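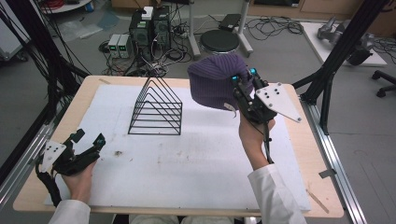
A purple ribbed knit beanie with a folded cuff.

Tiranthorpe Knitters Open Winter Hat Drive

TIRANTHORPE, November: The Cirillo Yarn Circle is bringing back its winter hat drive, and this year the goal is 3000 handmade hats, scarves and sweaters for families in Tiranthorpe and Uravport!

Last winter 279 knitters took part, some of them making their very first hat, and the group would love to see even more new faces (and plenty of old ones) this time around.

"People stop me at the grocery store to show me what's on their needles," said Ifeoma Mohammed, who runs the drive. "I love it. Bring us your stripes, your bobbles, your wild colors, we want them all." 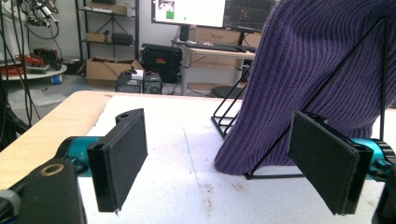
Purple knitwear with vertical ribbing, draped over black wire.

Free beginner classes start Monday at 6 p.m. in the Iletti Building on Mill Street. Each class has room for 15 people, and needles and yarn are provided.
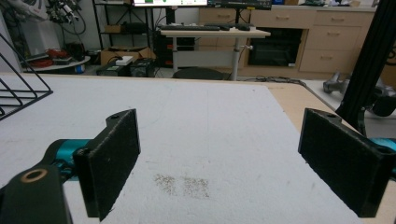 Finished pieces can be dropped off at the same address during class hours. Soft, washable yarn is best, and children's sizes are needed most. The circle has 800 skeins to give away to anyone who wants to knit at home, so please come and pick a color.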